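Ticket 870: Donation page rejects gifts over $100
Opened by: Mahsa Azimi, Stustirby Museum membership desk
Status: Closed

Problem
Donors to the December campaign get "amount not allowed" when they enter anything above $100. Smaller gifts go through. We had 5 calls before noon.

Step 1
Checked the Lernov form settings. Maximum gift field is blank, so no limit there. Cleared the page cache and tried again, same error.

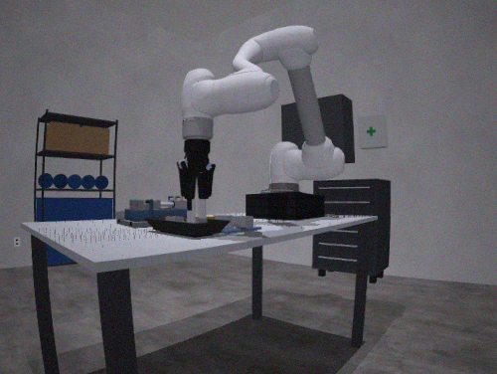

Step 2
Logged in to Zamani, our card processor. The test limit of $100 was still on from setup. Removed it and saved.

Step 3
Ran 2 gifts above the old limit at 3:40 p.m. Both cleared and receipts arrived. Refunded both. Membership desk is calling donors back.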